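Home | Stories | Archive | Submit

The Night Shift at Kurnorix

23 March 2022, by the Grandollow Reader desk

I got paid by the episode, and an episode was one good try. 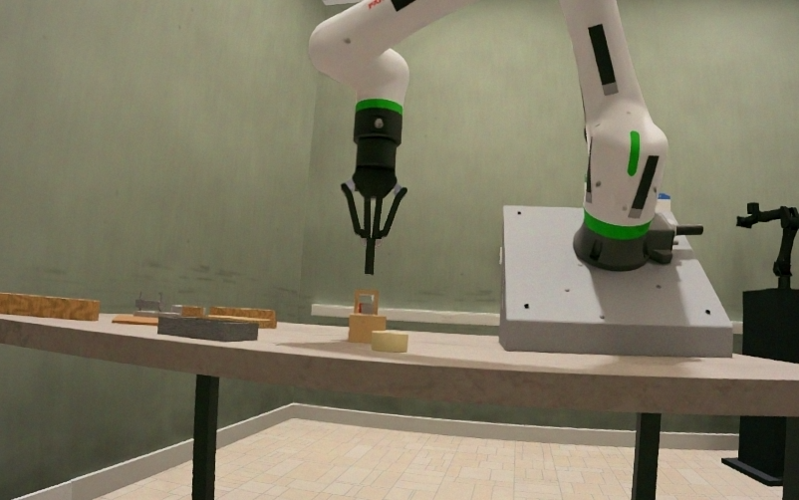
Good meant the arm did what I wanted and I didn't swear into the headset. I'd been on since January, steering from my kitchen table with a controller in my lap, and the lab on my screen was all make-believe – green walls, tile floor, not a crumb anywhere. I knew that room better than my own apartment!

The learner was called Banar. Banar watched everything I did, every reach and every dumb little wobble, and at the end of the week it tried to do it alone. My quota was 64 a night. By March I had 1,135 in the pile.

So one night I'm watching a test run, eating cereal, and Banar brings the gripper down toward the block and stops. Just hangs there. Then it goes left a little, then right a little, then down.

I put the spoon down. I do that. I've always done that, it's how I park the car (my sister used to yell at me for it). I wrote to the supervisor at Schwerdtfeger, who bought the data, and said there was a bad habit in my set and maybe they should toss it.

The answer took 20 minutes. "Does it still pick up the block?"

It did. I watched 3 more runs and it did every time, left a little, right a little, down.

"Then keep going," they wrote.

I picked up the controller and started the next one. I tried to go straight down, I really did – and my thumb went left.

Comments (3)

gravelpie: My dog turns around before he sits and now so does my kid. Loved this.

oldtoaster: Wanted it to be longer. What happened with the sister?

mm_west: I did this kind of work for a summer and yes, you do swear into the headset.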